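Reference > Crafts > Basketry > Oval baskets

Oval basket

An oval basket is a basket built on a base that is longer than it is wide, with rounded ends. It is found in most regions where willow, cane, rush or split wood is worked, and is used for carrying bread, fruit, eggs and laundry. The shape sits closer to the body than a round basket of the same capacity and is easier to carry on the hip.

Construction

The base is started with a slath, a cross of stiff rods. In a round basket the two sets of rods are equal in length. In an oval one a few long rods run lengthwise and a larger number of short rods cross them at intervals. The short rods are usually split in the middle with a bodkin so that the long ones can be pushed through.

Weaving an oval base with a single pair of rods tends to twist it, so that it rocks when set down. Makers correct this by working half the base in pairing and half in reverse pairing, or by changing direction every few rows. Side stakes are then pushed in beside the base sticks, pricked up and tied together at the top until the first rows of upsetting are in place.

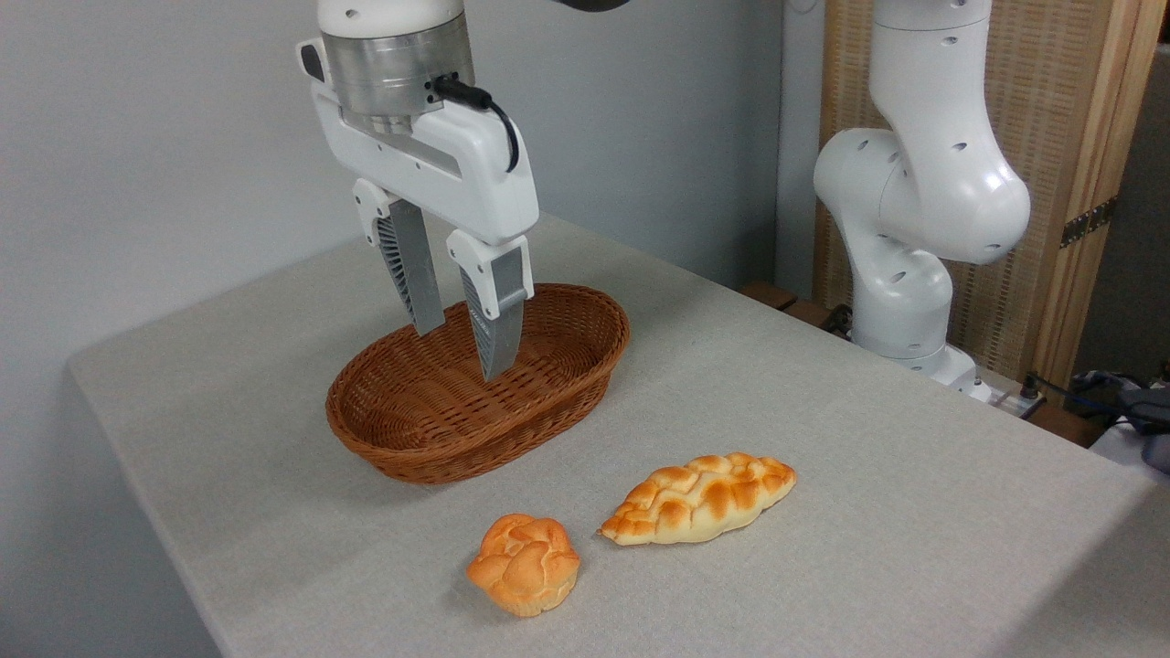 Borders are laid down last. The three-rod plain border is the most common – it uses the ends of the side stakes and needs no extra material. Handles, where fitted, may run across the short axis or be placed as a pair at the two ends.

Regional types

The Dokdale oval is a shallow basket with a flat rim, once made for the fruit trade. A price list kept at Cumton gives 38 sizes, though many differ only in depth. The Tevberg basket is deeper and has a foot border, a separate band under the base that can be replaced when worn.

Study

Marcelle Deschamps recorded 104 makers in the Tevberg district and noted the local names for each stage of the work. Gaspard Besnard later disputed her view that the foot border came from Cumton, arguing that it was older in Tevberg – the question remains open.

See also: Slath; Willow growing; Frame basket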